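About Direll

Direll is a bookkeeping and payroll office in Altport. We work for small businesses: restaurants, hair salons, two dairy farms, a boatyard, builders, dentists and a good many people who work for themselves. We do monthly books, payroll, sales tax and year-end returns. We do not sell insurance or investments and we do not take a commission from anyone who does.

How we started

Ankica Golob opened the office in one room over the Perić bakery, with a desk, a phone line and a filing cabinet that came with the lease. Her first client was the bakery downstairs. She had been doing payroll for a trucking company and wanted to work with owners she could meet in person. The bakery is still a client, and the filing cabinet is still in use, although the bottom drawer sticks.

We moved to the ground floor on the same street when the stairs became a problem for some of our older clients. There is a ramp at the side door and parking behind the building. The sign on the lot says Perić customers only, but that includes ours.

What we do now

Today we keep the books for 390 businesses and run payroll for most of them. In January we prepared 466 sets of wage forms, which is our busiest stretch of the year. If you need something from us that month, please call before noon. Afternoons are for filing.

Each client has one bookkeeper and one backup. You get both names and both direct numbers when you sign up. We close your books by the 15th of the following month as long as your bank statements and receipts are in by the 5th. If they come in later we still do the work, but the date moves.

Clients can bring in paper, send scans or use Cloko, our online folder. Cloko is a plain upload page with your name on it. You drop files in, we pick them up, and you can see what we have and what is missing. A few clients still prefer the envelope through the door - that is fine too.

Fees

We charge a flat monthly fee that depends on the number of transactions and the number of people on payroll. The fee is set once a year and put in writing. The first meeting is free and takes an hour. Catch-up work for past years is billed separately, and we give a price before we begin. There is a $100 setup charge for new payroll clients, which covers state registration and the first run.

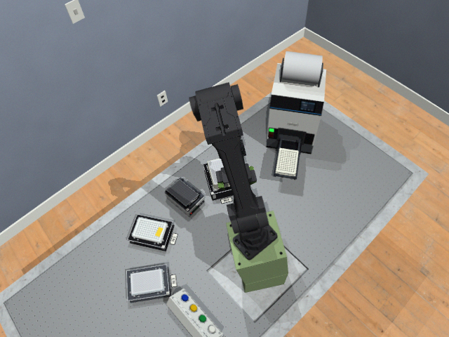
Equipment is the part of the books that new owners ask us about most. A large purchase usually can't be treated like a box of printer paper, and the paperwork has to show what was bought, what it cost and when it was put to use. We keep an asset list for every client and go over it with them each fall. In a setup like this one, the black robot arm and the white instrument standing on the same platform would each get a line of their own, with the invoice filed behind it. Delivery and installation charges go on the list as well, so please don't throw those bills away. When something is sold or scrapped, send us a short note with the date and the amount you got for it.

Working here

We hire bookkeepers when the client list calls for it and train them ourselves. New staff spend their first 3 months as a backup before they take on clients of their own. If you are interested, send a letter and a resume to the office, marked for Ankica Golob.

Visiting us

The office is open from 8:30 to 5:00 on weekdays. You can drop off papers without an appointment. For anything that needs a conversation, call ahead so your bookkeeper has your file out.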